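Welton Kitchen Automation Project
Progress report to the Sellard Fund, June
By the project office, Welton
Reading time: 2 min

Summary

In this period the work stayed on one question: can the two-handed robot take over the first part of the sandwich line at Pidel, and what will the staff there do instead? The line prepares 856 portions in a normal day. Until now every roll is handled by a person, many times, with the same small movement of the wrist.

1. Practice with rolls and bowls

The practice is done at a small table, with ordinary kitchen things. We use gloved hands, because the crust is easy to damage and a bare metal finger leaves marks. We made 598 trials in the period. Of these, 171 needed help from a person, mostly when the two halves of a roll slid apart.

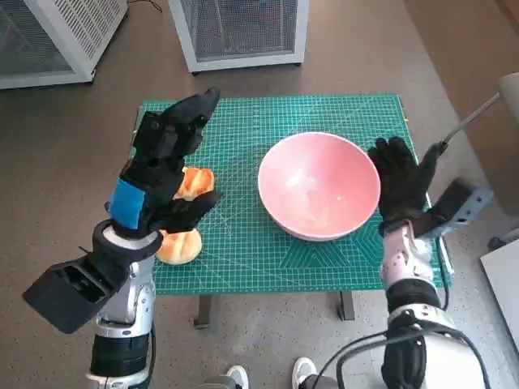 One of the line workers at Pidel asked who will be blamed when a portion comes out wrong, the robot or the person who stands next to it. We did not have a good answer at the time. The management has now put in writing that errors of the robot are not counted in any worker's record, and we think this should have been done before the first trial.

2. What changes for the staff

No position was removed in this period. Two workers moved from filling to checking, and both report less pain in the hands at the end of the shift. They also say the new task is more lonely — on the old line people talked, and now each one watches a station. We propose to place the checking stations side by side. The cost is small and can be covered from the present budget.

The gloves are still a weak point. The fabric must be changed often, and the staff asked to be trained to do this alone, without calling Dlamini each time. The training is planned for the start of the morning shift, at 6:30.
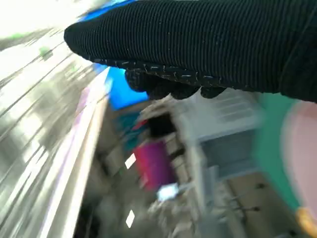 3. Next period

We will repeat the trials with softer rolls and finish the glove training. We ask the fund to confirm the second payment before the line is moved.

Contact: project office, Welton | © Welton | Back to top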